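Comparing two wrist cameras in simulation before buying either

27th November

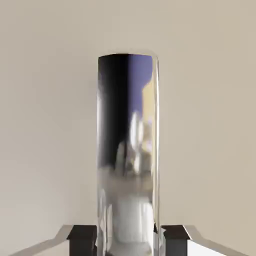
I have been putting off the camera decision for my arm since August. The arm is a small six-joint one from Zokance, and it came with a parallel gripper and an empty bracket on the wrist. Two camera modules fit the bracket without an adapter, the Aro and the Shahbazi. They cost nearly the same, and I can't return either one after the box is opened, so I modeled both in the simulator first and ran the same set of grasps with each. The object that gave me the most trouble was a plain chrome cylinder, stood upright between the two dark finger pads. A mirror finish like that has almost no color of its own. In the wrist view it is a near-black band down the left, a blue-violet patch under the rim on the right, and a big soft white blur at the bottom that looks to be the pale parts of the gripper coming back at the camera. The wall behind it is plain beige, so at least the outline is easy to find.

I should say what the two modules are. The Aro is a plain color camera with a wide lens. The Shahbazi is a color camera plus a depth sensor, with a narrower lens. The bracket puts either one behind the fingers, looking forward past the pads. I copied the lens angles and resolution from the data sheets and left everything else alone. I didn't try to copy the sensor noise exactly. I added a little blur and called it good enough for a first pass.

The controller was the same for both. It is the Jivitz board I already use on the real arm, running its software version on my desktop. It takes a target pose and a gripper width and does the rest. The part that decides where the target goes is my own code, and it isn't clever. It finds the left and right edges of the object, takes the middle, and moves until the middle lines up with the point halfway between the pads. Then it closes.

I used four objects: a matte gray block, a white mug, a clear plastic bottle and the chrome cylinder. Each camera got the same starting positions in the same order. The total came to 404 grasps for each camera. I let it run overnight and looked at the logs in the morning.

The block was no use for comparing anything. Both cameras got it every time. I left it in the totals anyway, so keep that in mind.

The mug was close. The Aro missed a few when the handle faced the camera, because my edge finder took the handle for the side of the mug and shifted the middle over. The Shahbazi did the same thing but less often. I think I can fix that in code, so I'm not holding it against either of them.

The bottle was bad with both. I expected that. I'm going to leave clear plastic for another post, if I get to it.

The cylinder is where they came apart. Out of all 404 grasps, the Aro failed 59, and most of those were the bottle. On the cylinder it did better than I guessed it would. The Shahbazi failed 164. Nearly all of the difference was on the cylinder.

The reason is the depth reading. I had set up the Shahbazi to trust depth over color whenever the two disagreed, which seemed sensible. On a mirror surface my simulated depth sensor returns numbers for whatever is being reflected, or returns nothing at all. So the code saw a hole in the middle of the cylinder and something solid on each side of it, and it would pick one of the strips and go for that. Several times it drove a finger straight into the rim.

The Aro has no depth to be confused by. It looks for an edge, and the outer edges of the cylinder are fairly clean against a plain wall. There is a thin pale strip down the left side and a bright line down the right, and those were enough for the edge finder most of the time. When it did fail, it had usually locked onto the border of the dark band inside the cylinder and thought the object was thinner than it was. The fingers then came in off center and tipped it.

I wrote to Aarti Pant about this, since she has used depth cameras on a real bench for longer than I have. Her answer was short. She said to turn off depth inside the last bit of the approach and let the color image finish the job. I tried that the next evening. The Shahbazi then did as well as the Aro on the cylinder, and a little better on the mug. I only ran a short batch, so I'm not putting a number on it until I have done the full set again.

I also changed the background, which I should have done from the start. A plain beige wall is kind to an edge finder. My real bench has a pegboard behind it with tools on it. With a pegboard texture on the wall, the Aro got noticeably worse. The holes show up next to the cylinder and also bent around inside it, and the code can't tell which is which. Depth helps there, because it at least knows the wall is far away.

A few notes on settings, mostly for me when I come back to this:

Reflections have to be turned on for the fingers as well as the room. I had the fingers excluded at first to save time, and the results looked much too good.

Pad color matters. I tried light gray pads in place of the dark ones and the edge finder started mixing them up with the bottom of the cylinder. The dark ones stay.

Soft lighting only so far. I haven't tried a single hard lamp, and my desk lamp is exactly that.

Closing speed made no difference to the results at either of the 2 speeds I tried.

I'm leaning toward the Shahbazi, with depth switched off near the object. It costs me a narrower view, and I will have to start the arm farther back so that the whole object fits. The Zokance arm has enough reach for that on my bench, but only if I move the vise. I want to repeat the full run with the pegboard wall and the new approach code before I order anything. The config files still have my folder paths all through them, and I'll post them once I have cleaned that up.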